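4. Setting the finish on a wood top

The Oltis tin says one coat of hardwax oil is enough. Do not count on it. Plan for two, and skip any "instant cure" additive the store tries to sell you with it.

4.1 Wipe the top with a clean, dry cloth. Go with the grain.

4.2 Pour a small pool of oil and spread it thin. If it looks thin enough, it is probably still too thick.

4.3 Wait 20 minutes, then rub off everything that has not soaked in.
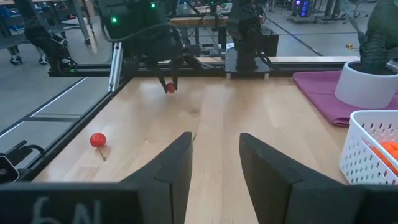 Fig. 7. Light wood top, grain running front to back.

CAUTION: Oily rags can catch fire on their own. Lay them flat outdoors to dry. The label mentions this in the smallest print on the tin.

4.4 Leave overnight. Repeat 4.2 and 4.3.

Note: Flirnum claims its pads last for 1,000 passes. Shahla Ebrahimi counted on our test top and got 74 before the first one tore. Buy the cheap ones.

4.5 Keep water off the top for a week. "Dry to the touch" on the label means very little. 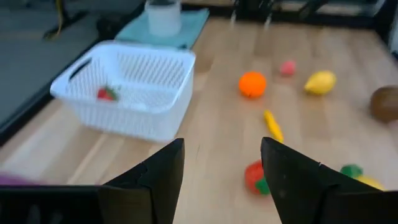 Fig. 8. Pale blond top with small items on it.

4.6 Test with one drop of water in a corner. If it soaks in after five minutes, add a third coat. If it beads, stop. More oil will only leave the surface sticky.

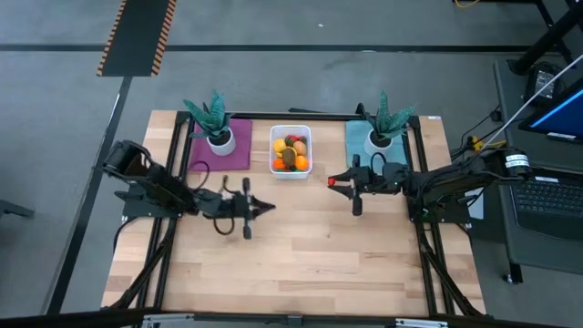

4.7 Re-oil when the water test fails, whatever the calendar on the tin tells you. Ours says every March. We have yet to hear a good reason for March.

Revised July 8, 2018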